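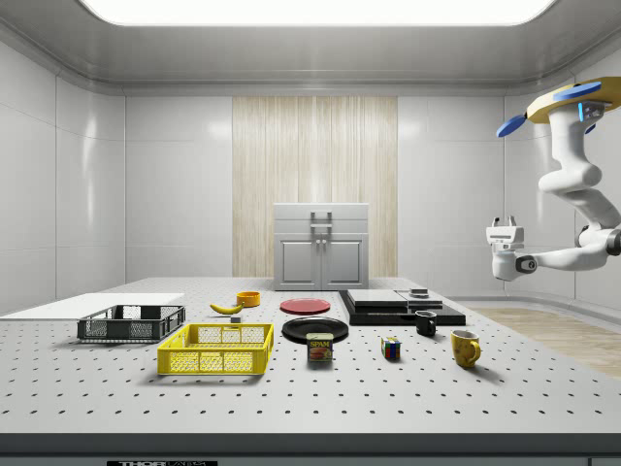 Éval simulateur Skana — notes, août

Licence d'essai reçue ce matin, installée sur le poste du fond. Rappel pour ceux qui prennent le train en marche : Skana c'est le kit de scènes + physique vendu par Rilisetti, on le compare à ce qu'on a déjà chez Delbridge. Question posée par Hazem Benkirane : est-ce qu'on peut s'en servir pour dégrossir les essais de prise avant de monter sur le vrai bras, oui ou non. Réponse attendue pour le devis.

Config
Scène de table livrée avec le kit, pas retouchée. Objets du catalogue : caisses, assiettes, mugs, banane, boîte de SPAM, Rubik's cube. Pas de temps 1000 Hz, j'ai essayé 2000 aussi, le poste suit mais le ventilo hurle. Laisser à 1000.
Attention, l'import de nos propres maillages passe par leur convertisseur et il mange les normales. Ticket ouvert.

Ce qui va
Rendu très correct, ombres propres, matériaux crédibles (le plastique des caisses surtout). Prise en main rapide, j'avais une scène qui tourne avant le café de 10 h. Doc en anglais seulement mais lisible. Le rechargement de scène est quasi immédiat, chez nous c'est pénible, gros point pour eux.

Tâche cube / caisse jaune
Choisie exprès parce que le fond est ajouré. Un fond plein c'est trop facile, le cube glisse et s'arrête, point. Avec une grille les arêtes accrochent et le solveur de contact se fait voir. Vue de poignet activée, c'est elle qui nous interesse pour la perception.

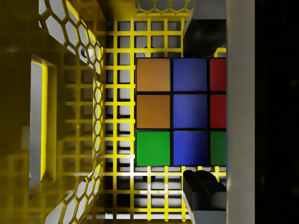
Côté contact : maillage de collision par défaut de la caisse = enveloppe convexe, donc inutilisable, le cube « flotte » au niveau du bord. Passer en décomposition, réglage planqué dans le 3e sous-menu. Jusqu'à 31 morceaux acceptés par objet, au delà message d'erreur pas clair. Après ça, comportement sain, plus de tremblement au repos.
Frottement des doigts : valeur usine trop haute à mon goût, ça colle. À recaler sur nos mesures, Gebreyes a le fichier du banc.
Vue de poignet : une partie du cube masquée par la pince, comme en vrai, donc tant mieux. Vérifier que le détecteur s'en sort quand une colonne de pastilles est mangée.

Ce qui coince
— export des trajectoires dans leur format à eux, pas de CSV
— licence flottante en option payante, demander le prix
— pas trouvé comment fixer la graine aléatoire pour l'éclairage, à redemander au support

À faire
Relancer Rilisetti pour l'export. Refaire la même tache avec la caisse sombre, voir si la détection tient le contraste. Essayer le mug jaune par l'anse.
Hazem : ne signe rien avant la réponse sur les licences stp.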